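9th April – Trurkside, bench two

Dresser-top stuff again today. I've given up on the plastic brush from Hivell (the bristles splay the minute you lean on them) and gone back to the wooden paddle one, which I like a lot better! Long reddish-brown handle, short bristles, feels like something you'd keep in a bathroom for years. It's paired with the small square cream cup for now.
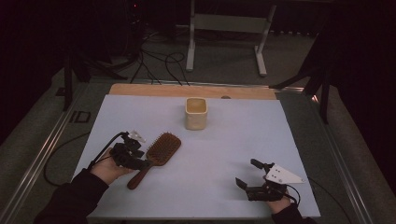
Anyway, the cup. I keep wanting to stand the brush up in it and I'm pretty sure it would tip – the handle is just too long for something that small. Ukham has a taller one listed, 194 mm, and I might order it if there's anything left in the January budget line.

Pale board stays on the table, please. I wiped it down this morning and it took 43 minutes to get the old tape glue off, so no more tape! Next up: combs, then the soap dish.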